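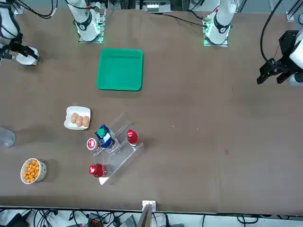 Home > Stories > Workshop Visits
Search stories... Go

Three eggs and a lot of patience: an afternoon with Jarmila Vaněk

I'd been emailing with Jarmila Vaněk since February before I finally got myself out to Burwood, and the first thing she did was hand me a cup of tea and tell me not to lean on the table. Fair enough! She runs data collection at Vendow, where she and one colleague, Benito Echevarría, spend their days steering a pair of robot arms through small household jobs and saving every attempt so that a learning system can study them.

I had pictured something a bit grander, I'll admit. What she has is a big brown table, two white arms bolted along the far side, and the sort of stuff you'd find on my kitchen counter after a weekend with my nephews: a bowl of orange puffs, a drink carton, a couple of red bottles, eggs on a little plate.

"People come in and look at the arms," she told me. "I look at the table. The arms are the same every day. The table is where I make my mistakes."

I asked what a mistake looks like. She laughed and said her worst one was being tidy. For the first few weeks she set everything out neatly, square to the edge, and the model she trained on those recordings was lovely right up until somebody nudged a plate.

"It had learned my habits. It knew where Jarmila puts a plate," she said. "So now I put things down crooked, I lean things on other things, I lay a bottle on its side. My mother would be ashamed of me."

The project is called Brovow, and when I visited it had 2,383 recorded attempts in it. She keeps 595 more in a separate folder, which she calls the attic, and these are the ones she can't decide about. The job got done, but in a way she doesn't love (a second grab, a long pause in the middle, a bottle dragged when it should have been lifted). I wondered why she didn't just throw them out.

"Benito wants to throw them out," she said. "I want to keep the ones with the second grab. If you only show it people who never miss, what does it do when it misses?"

Benito was across the room with his headphones half on, and he took them off for this. "I don't want to throw out all of them," he said. "The pauses, yes. A pause teaches it to pause. You wouldn't believe how quickly it picks up a person stopping to think about lunch."

They've clearly had this argument a lot, and they seem to enjoy it.

We got onto the eggs, because I couldn't stop looking at them. Brown ones, lined up three in a row on a small white plate, with a bright green tray a little way off. Jarmila says eggs make operators behave. With a bottle you can squeeze as hard as you like and the recording looks fine, but with an egg you slow down at the end, you open the gripper a bit wider, you come in straight. She wants that care in the examples even if the finished system never touches an egg in its life.

And the clear acrylic stand? She groaned. It's her favorite thing on the table and Benito's least favorite. The edges show up as thin bright lines and the rest hardly shows at all, so it's a hard object for a camera to make sense of. "A store display is full of those," she said. "If I leave it out, I'm collecting for a world with no plastic in it."

A session with her runs two hours, then she swaps with Benito, and after 7 in the evening neither of them is allowed to record. That was her rule. She went back through the late recordings once and could tell from the motion alone which ones she'd made when she was tired.

Before Vendow she did motion work at a small shop called Čierny, mostly writing paths by hand, line by line. I asked if she missed it. "I miss knowing why it did something," she said. "When I wrote the path, I could point at the line. Now I go back through the recordings and try to find who taught it that. Usually it was me."

Benito had started putting his headphones back on by then, and she wanted the table for one more set, so I finished my tea standing up, well away from the edge.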